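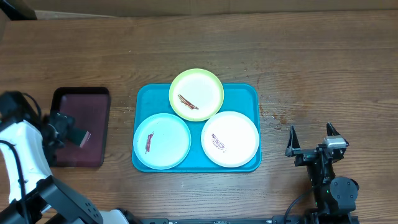 Figure 4. The plate-wiping task at the Loteo station, with three marked plates on the blue tray between the two arms.

4. The open day

4.1 Setting

The open day took place on 2023-11-08 in the ground floor teaching room of the Whitelaw building. The building is shared by our group and two others, and each group was asked to run one station that visitors could walk up to without booking. Ours was the Loteo station, a tabletop setup with two arms that we use for work on household cleaning. The other stations showed a walking machine and a sorting line. They had their own surveys and are not covered here.

We moved the setup down from the lab the evening before and kept it as close as we could to the arrangement used in Section 3. The table, the trays and the cardboard behind the table all came with it. The one thing we could not keep was the light. The lab has blinds, and the teaching room has tall windows on one side. We tested the cameras under the room lights with the windows dark, and that test told us less than we had hoped. By the middle of the morning the tabletop was brighter than in any of our training runs, and we put paper over the lower part of the nearest window. That was the only change made to the setup during the day.

A rope was set up in front of the table. Visitors could stand at the rope or sit on one of the benches behind it. A member of the team stood at each end of the rope, and a third sat at the control desk with the stop button in reach. The desk faced the visitors, a choice we made on the advice of the group at Zesmont, which had run a similar station in January. In their report, visitors who could see the operator's hands were less likely to believe that the arms were being driven by a person out of sight.

4.2 The task shown

We showed one task all day. Each round used plates that had been marked with food and left to stand. One arm held a sponge and the other handled plates. The robot was to wipe each plate and move it off the blue tray, and a round ended when the tray was clear or when the operator stopped it. Water was put down before the round by a team member, in a small amount, and the table was dried between rounds.

The plates were plastic and came from a set in several colors. We chose plastic after two ceramic plates broke in the lab in the same week. Visitors noticed the choice, and several parents told us it was the same one they had made at home.

The controller was the version described in Section 3.2, running under the Trorent software without changes. It had been trained on demonstrations given by people who moved the arms by hand through a second pair. Visitors were told this at the start of each round, in two sentences that we had agreed on in advance. We kept to those two sentences because pilot visitors had remembered very little from a longer talk, and what they did remember was mostly the price of the arms.

A round that went well was slow to watch. The arms paused often, and the pauses were the part of the task that visitors found hardest to read. Some took a pause for a fault and began to walk away. Others leaned in. After the first hour we began to say out loud when a pause was normal, and fewer people left in the middle of a round. We did not record how many left before and after this change, and we mention it only as something that other groups may want to plan for.

4.3 What was collected

The station received 278 visitors. We counted a visitor as anyone who stayed at the rope or on the benches for at least one full wipe of one plate. Of these, 124 filled in the paper form. The form had four items with a five-point scale and a blank box at the end headed "What would you like to ask?" Team members also wrote down spoken questions on cards, in the visitor's own words as far as possible. A child's question was written down in the same way as an adult's, and the cards do not show age.

Taken together, the boxes and cards gave 145 questions. Two of the authors sorted them separately into groups and then compared the results. Where the two did not agree, the question was read again with the third author and placed by talking it through. We did not compute an agreement score, as the groups were made from the questions themselves and were changed twice while the sorting was going on.

The largest group, with 53 questions, was about cleaning as such: how much water was used, whether there was soap, how hard the sponge pressed, and what happened to a plate that still had something on it. The next group was about safety. Questions about jobs, which we had expected to come first, were fewer than questions about breakage.

The cleaning questions deserve more room than the count gives them. We had planned the station around the two arms and the way they share a task, and our wall poster was about that and nothing else. Most visitors took the sharing for granted. A person washing up uses two hands, and they saw no reason to remark on a machine that did the same. What they wanted to talk about was the result. They asked it of the team member closest to them, often while the arms were still moving, and they asked it again when a plate was put down.

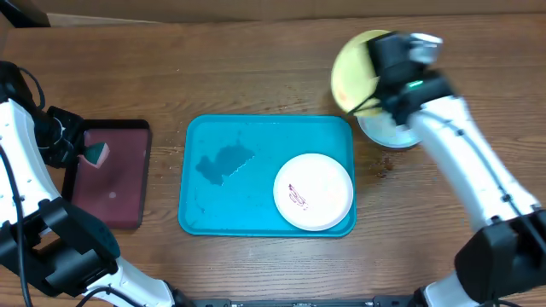 How does the robot decide that a plate is clean enough to put down?

It does not measure how clean the plate is. The controller learned from people who stopped wiping when they thought the plate looked done, and it repeats the timing and the motion of those examples. Most of the marks on the plates are gone by that point when the food is the kind used in training. With a food it has not met before, it may put a plate down too early, and nothing in the present system will send that plate back.

We gave this answer in more or less the same form through the day, and it was the answer that visitors most often repeated back to us on the forms. Reactions to it differed. A number of adults were let down by it and said that they had assumed a check was being made. A smaller number found it reassuring that we would say so. One form reads, in full, "So it copies someone who was in a hurry?" We have since looked at the demonstrations with that question in mind and found that the people who gave them late in a session did wipe for a shorter time than those who gave them early. This is taken up in Section 6.

The safety questions were easier to answer. The arms were set to a low speed limit for the day, and the rope was placed beyond their full reach. Visitors could test this for themselves during breaks, when the arms were powered off and the rope was taken down. Children were mostly interested in the grippers and in whether they could hold a hand. We did not allow this, even with the power off.

4.4 Showing the camera views

In the afternoon we added a screen beside the control desk with the live views from the cameras on the grippers. This was not part of the plan. A visitor had asked where the robot was looking, and the person at the desk turned the monitor around. Once it was turned, people crowded toward that end of the rope, and we moved the screen to the wall so that the others could see it too.

The views changed what people asked. Before the screen was up, questions about seeing were nearly all about whether the robot could see at all, and afterward they were about how little of the table each view took in. From the benches the whole table is in plain sight. From a gripper, much of what is visible is the gripper itself and whatever happens to be near it.

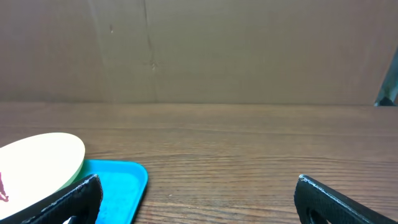

Several visitors said that they would not be able to do the task from such a view, and asked how the robot kept track of plates it had moved away from. The answer is that the controller also receives a view from a fixed camera, and that it keeps no list of plates. It acts on what its cameras show at each step. We had this on the poster, in a diagram, and as far as we can tell no one had taken it from there. The screen did more in a few minutes than the diagram had done all morning.

There was a cost. With the screen up, attention left the table, and rounds in which something went wrong were sometimes missed. At one point the operator stopped the arms after a bad grasp — a plate had been picked up by its edge and was tilting — and most of the people at the rope were still watching the wall. If the station is run again we would show the views for part of each hour and leave the wall blank for the rest.

4.5 Limits

The forms came from people who chose to fill them in, and they were handed out at the end of a round, so visitors who left early had little chance to be included. The cards depend on the team member's ear and memory. The screen was added partway through, in an unplanned way, and the earlier and later parts of the day should not be read as two arms of a trial. The light in the room also changed over the same hours. We report the questions as a record of what visitors wanted to know, and we make no claim from them about how well the robot cleaned. The cleaning results in Section 5 all come from the lab.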